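How Do You Teach a Robot to Fold a Towel?

We use cookies to remember your reading level. You can change this in Settings.

Last updated: October

If you wanted to teach a friend to fold a towel, you would probably pick one up and fold it. Your friend would watch and then try. It might take a minute.

A robot can be taught in nearly the same way, but it takes longer. A person has to show it the job, and then show it again, and keep going for a long time. This is called teaching by demonstration. A demonstration is one complete showing of a task, from start to finish.

Two ways to show a robot

The first way is by hand. The teacher switches the robot into a mode where its joints go easy to push. Then she takes hold of the arm and moves it where it should go, the way you might guide a little kid's hand to help him write the letter A. While she pushes, the robot keeps a record of how much each joint is bent.

The second way is by remote control. The teacher doesn't touch the robot at all. She might hold a controller, a bit like one for a video game. Or she might move a small copy of the arm, and the big arm does what the small one does. People call the small one the leader and the big one the follower.

Each way has good points and bad points. Pushing the arm by hand is easy to learn, but your own arms can block the camera's view, and a big robot is tiring to push. With remote control you stay out of the picture. The hard part is that you can't feel the cloth. You have to watch closely to know if you have hold of it. 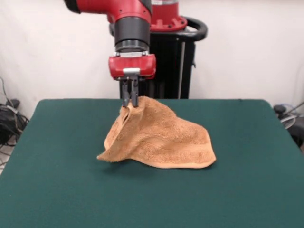 Towels are a hard lesson for a robot. A wooden block has the same shape every time you pick it up, but cloth changes shape whenever you touch it. Pinch a towel by one corner and lift, and it goes up into a peak like a tent, with the rest sloping down in folds to the table. The two fingers of the gripper have to close on the cloth and keep hold of it. Part of the towel may be tucked under where it's hard to see. The smooth woven band near the hem is a useful thing for a teacher to look for, as it shows which way the edge runs. On a towel with no band, you have to search for the edge by its shape.

What the robot remembers

During a demonstration, the computer saves two main things. One is what the camera sees. The other is how the arm moves, including when the fingers open and close. Both are saved many times every second, so that later the computer can match them up. When the towel looked like this, the arm moved like that.

One demonstration isn't enough. Suppose you showed the robot a single fold and it copied your moves exactly. If the next towel was a little to the left, the fingers would close on air. So the teacher starts with the towel in lots of different places. Sometimes it's flat, sometimes crumpled, sometimes turned sideways.

A teacher's day

Joyce Nzioka teaches robots in a workshop in Rultthorpe. She uses remote control. Her goal for a morning is 60 demonstrations, and she stops for a rest when her hands get tired, because tired hands make sloppy folds.

"The robot doesn't know which parts I meant," Joyce says. "If I wiggle around before I grab the corner, it thinks wiggling is part of the job."

She deletes the ones that went wrong, with one exception. If she drops a corner and picks it up again neatly, she keeps it. That way the robot gets to see how to fix a mistake – and it will make plenty of them.

Then it's the robot's turn

After the lessons, a computer program goes through all the demonstrations and looks for patterns. This part is called training. When training is done, the teacher lets go of the controls and the robot tries by itself, with a person standing near the stop button.

The first tries are often not very good. A robot may grab two layers of cloth when it should take one, or stop halfway. The teacher writes down where it got stuck and goes back to record more lessons for that part.

Words to know

Demonstration: one showing of a whole task.
Gripper: the part of a robot that holds things.
Leader and follower: a small arm moved by a person, and the bigger arm that copies it.
Training: when a computer looks for patterns in the demonstrations.

Try it at home

You need 2 people and a towel. One person is the robot and may use only a thumb and one finger on each hand. The other is the teacher and must give directions without touching the towel. See if you can fold it in half 3 times. Then mess up the towel, switch places and start again.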